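Folding and Hanging Household Linens: What We Learned from One Towel
Student project report, Home and Textiles course, Holloway
Kanako Oshima and Sayaka Hosoda
July 2021

Background

When we first proposed a whole project about towels, our families laughed, and we can see why. But Kanako grew up in a house where towels were folded in thirds, Sayaka in one where they were simply thrown over whatever was nearest, and we had been arguing about it ever since we started sharing an apartment in Kekham. It seemed like a good thing to settle properly! We read what we could find, asked 29 people at Ternthorpe how they deal with their linens at home, and then turned to the cloth itself.
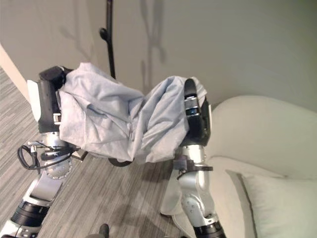 Figure 1. The light blue cloth held up at both ends, with the middle sagging.

Finding the edges

The part of folding that takes the most patience comes before any fold is made. A towel picked up from a heap is usually held by some random spot in the middle of a side, and from there it bunches and twists and hides its own corners. Of the people we asked, 25 said they hunt for a corner first, and the rest said they give the towel a good shake and hope for the best. We tried both ways at home for eight days, taking turns, and by the end we were both corner people (Sayaka a little grudgingly).

Hanging

We also wanted to think about where a towel goes when it isn't folded. A rail is lovely if you have one, but plenty of small apartments don't, and a slim stand in the corner of a sitting room does a fair job.

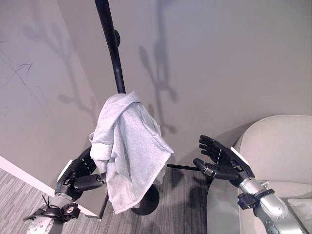
The trouble with a single pole is that the fabric gathers in one place, so the inner folds get much less air than the outer ones. Spreading the towel before letting go of it helps a great deal, and so does turning it once during the evening. We wrote this down as our main piece of advice for people with no rail, along with a plea not to hang two towels on top of each other – we have both done it, and we have both regretted it.

Sharing our results

We read a draft aloud at the Skorkarberg open evening and left time for questions, which ran on longer than the talk did.

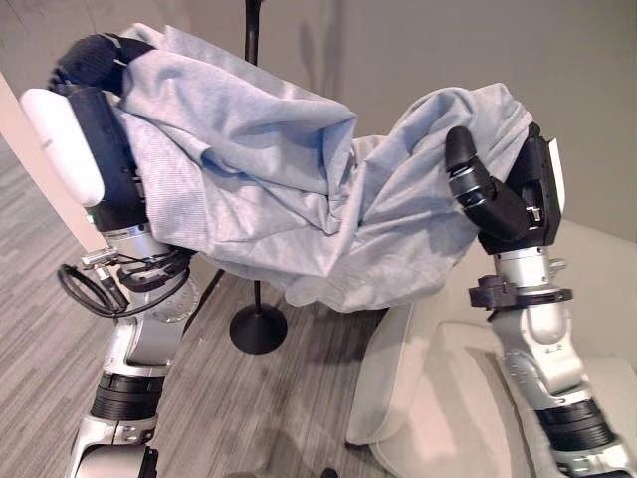
Marjorie wanted to know why we hadn't said more about bath sheets, as hers are far too wide for one person's arms and she ends up folding them on the bed. She thought a flat surface deserved a section of its own, and we agree with her. We would start there if we had another term, and we would ask people about fitted sheets too, although Kanako would like it noted that she is not volunteering to fold them.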